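Soup Swap Questions, Answered

Hi, I'm Hatsue Takagi and I run the Wedlow soup swap out of my own kitchen. I get the same questions over and over (which I love, keep them coming!), so I've put my answers on one page. 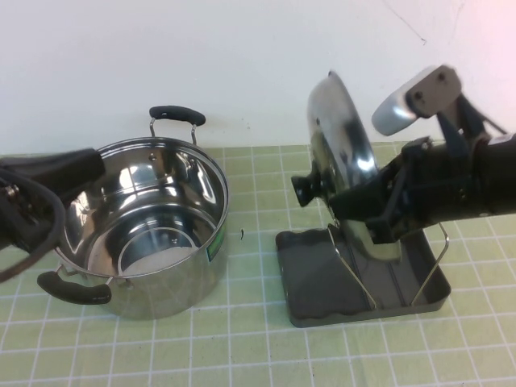
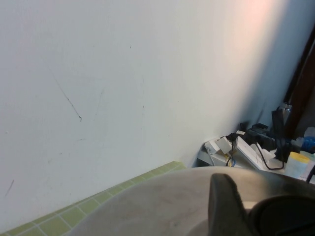
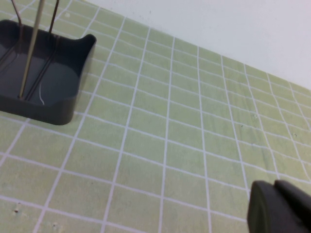
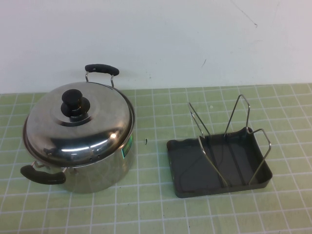 What is a soup swap?

You make one big batch of soup, split it into containers, and trade them for other people's. You show up with one kind and go home with a freezer full of different ones. I started doing it with my neighbors on Pilleo Street and it sort of grew!

How much do I need to bring?

Six containers, a quart each, all the same soup. If you can only manage 3, come anyway and take 3 home.

Does it have to be frozen?

Yes please, frozen solid. Put it in the freezer at least 2 days ahead, and leave some room at the top, or the lid will pop off. I've cleaned lentils out of my car trunk and I don't want that for you.

What should the label say?

The name of the soup, everything in it, and the month you made it. "Mom's soup" is sweet but it doesn't help someone with a nut allergy.

Which soups freeze badly?

Anything with noodles or big chunks of potato. Cream can split too, so I leave it out and write "add cream" on the label.

Is there a fee?

It's $2 at the door, for tape, markers and coffee.

Where do I park?

Behind the Horik bakery, after 3 p.m. The front spots are for their customers.

Do you swap in summer?

We skip July. I tried it once with cold cucumber soup and got four people, all of whom had also made cucumber.

Can I bring my kids?

Sure! Mine will be under the table.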